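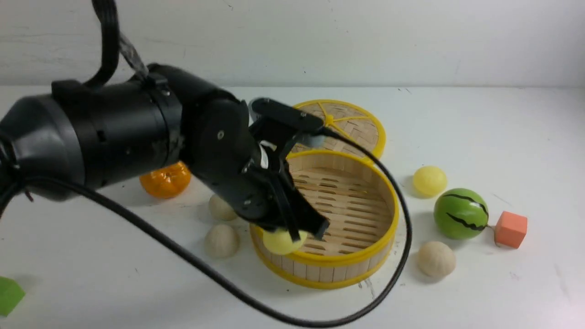

Anneli Mustonen wrote to me that her first 40 demonstrations of a pick-and-place task were useless, and she asked what she should have done before pressing record. I think many beginners have the same question, so I put my answer on this page. It is how we prepare a remote control session at Stirbridge, with the steamer task as the case.

Step 1. Write the task in one sentence
Ours says: "Put the buns and the yellow balls into the steamer basket and leave the fruit on the table." If two operators read the sentence and do different things, write it again. We changed ours after Irena Nowakowski asked if the lid must go on at the end. It must not.

Step 2. Practice without recording
Give each operator 18 minutes of free driving. The hand controller feels slow at first, and people push it too far. Let them pick up an object, put it down, and pick it up again until they stop looking at their own hand.

Step 3. Approach from above
Move over the object with the gripper open, stop for a moment, then go straight down. Close slowly. A round object rolls away when one finger touches it much earlier than the other, so correct the position before you close — do not chase it along the table.

Step 4. Release inside the basket
Lift the object higher than the rim before you move sideways. Lower it between the walls, open the fingers only as much as necessary, and go up again on the same line. When the basket becomes full, choose the free place before you start to go down.

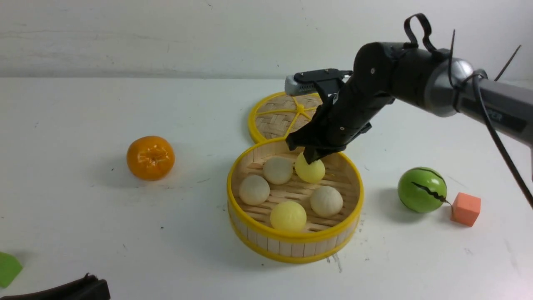 Gripper at a yellow bun in the steamer, with the lid behind the basket.

Step 5. Keep small mistakes, delete big ones
A second try at a grasp can stay in the data. Delete the episode if the basket was pushed far, if a cable pulled the arm, or if the operator forgot the task and waited.

Step 6. Change the start positions
After every 3 episodes, move the loose objects by hand. Turn the buns also. On one Tuesday we forgot this for 31 episodes, and the trained policy went to the same spot on the table again and again, even when there was no bun.

Step 7. Watch the episodes the same day
Play them at double speed and write one word for each: good, slow or delete. If you are not sure between slow and delete, ask the operator who drove it.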